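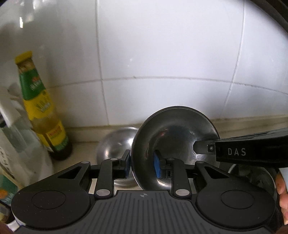
Keeping steel mixing bowls in order on a small worktop

I've had steel bowls in one kitchen or another for most of my grown-up life, and I still think they're the most useful thing you can own after a decent knife. They don't chip, they weigh next to nothing, and you can beat eggs in one and rinse salad in the next without giving it a thought. The trouble is where to put them, especially if your kitchen is like mine, with 119 cm of clear worktop between the hob and the wall (I measured it in February when we were thinking of a new shelf, and then we bought no shelf).

After washing up, turn each bowl upside down on the counter for a while before you stack it. I know it takes up room! But bowls put away damp cling together, and you get those dull chalky rings inside that need a wipe with vinegar to shift. My neighbour Renu Pal dries hers straight away with an old pillowcase, which is quicker if you have the patience for it, and I'm afraid I never do.

Then nest them, largest at the bottom, and put the whole pile on top of your plates. The plates make a nice flat base and you've only used up one patch of counter for the lot.
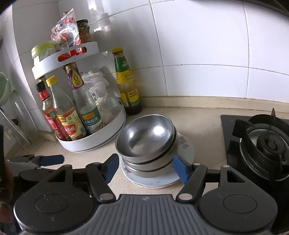
Steel bowls nested on the plates, with the two-tier rack alongside.

A turning rack is a great help next to the pile. I like the tall sauces and vinegars down on the lower tier, where they can't topple far, and jars and bags of dry things up above. Stand the bags upright with a peg on top, or they slump over everything else. Give the rack a wash every month or so, as soy sauce does creep down the outside of a bottle and set like varnish.

If two bowls do get stuck, don't go at them with a knife. Put some ice in the inner one, stand the outer one in warm water, wait 2 minutes and twist gently. Hemant Mishra wrote in to say a drop of cooking oil round the rim works as well, and I've tried it since, though you do have to wash them both again afterwards.

More kitchen tips
Getting tea stains out of a white sink
What to do with odd lids
Up to 100 uses for a clean jam jar
Sharing one cupboard between two cooks
Cleaning grout behind the hob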